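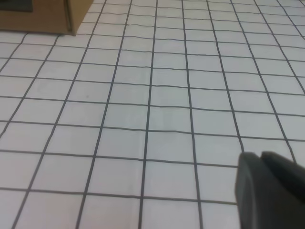
Bench 2, gridded covering, carton at upper left.

July, notebook VT, packing bench

Continuing from the previous page. The plain covering on bench 2 is gone and the gridded one is on. Purpose of the change is to lay out kits by position before they go into cartons, so that a missing item leaves a gap on the grid. Plattner asked for this after the Idbridge return, where two kits left here without the bracket set.

State of the covering. Lines are thin dark gray on white. They waver, and where they cross there are small kinks, so it is no use as a ruler. I had planned to read lengths straight off it and have dropped that. For placing parts by cell it is good enough. Faint wrinkles in places. Lighting on the bench is even, with faint shading on the white, but the lines stay readable.

Checked the pitch with the steel rule, starting from the front edge. Over 12 cells the error against nominal is small but it does not grow evenly; one stretch comes out short and the next makes most of it back. Same exercise left to right gave a similar result. I take this as the material relaxing after being rolled, plus whatever the printing contributes. Will repeat once it has lain flat for a while. If the short stretch stays in the same place it is the print.

Tried three ways of holding it down:

Tape at the corners only. Holds, but pushing a loaded carton across raises a ripple ahead of it.

Tape along the full front edge. Better. The ripple moves to the back, where it is less in the way. Tape lifts if you lean on the bench with a sleeve button, which I did.

Clamps at the back plus tape at the front. Best of the three, but the clamps stand proud and catch the carton flaps. Would need the low-profile ones from the Plareck drawer, and those are out on loan.

Going with the second for now.

Carton position. Upper left, with the grid in front and to the right kept for the layout. I tried it at the right first and kept reaching across the parts with my packing hand. Left-handed packers will want it mirrored. The carton does not need to be square to the grid. Time spent lining it up is wasted, the lines are not straight enough to line up to.

Layout rule, first draft. Row nearest the packer takes the small bags, one bag per cell. Next rows take the boxed parts, which may cover more than one cell but must start on a line. Long items go last, across the back. Paperwork does not go on the grid at all. It hides the lines and someone will put a bag on it.

Dry run with the Groreter kit, 47 pieces on the list. First pass took 11 minutes from list to closed carton, with one stop to look for tape. Second pass was quicker but I knew the kit by then, so I am not counting it. On the first pass the grid showed up one missing spacer bag before anything was packed, and I found it still in the bin. One catch in one run is not much evidence. The real comparison is 100 kits with the grid against the return figures we have for the plain bench, and Plattner has those.

Problem: small clear bags are hard to see against the white. From standing height an empty cell and a cell with a clear bag look nearly alike. Options are colored labels on the bags or a darker covering. Labels are cheaper, and the bags need part numbers anyway. A darker covering would lose the gray lines unless they were reprinted light.

Second problem, minor. The cells have no numbers or letters, so calling out a position to a second person does not work -- "third from the left, second row" gets misheard. Will mark letters along the front tape and numbers up the left side, in marker on the tape and not on the covering.

To do:
Re-measure pitch at the same cells.
Letters and numbers on tape.
Ask Plareck side for the low clamps back.
Get label stock, any strong color except yellow (used for rejects).
Write the layout rule up on one sheet once the Groreter kit has been run by someone other than me.

Verena Thaler

Added later: the front tape has lifted at one end again. Replaced with the wider roll.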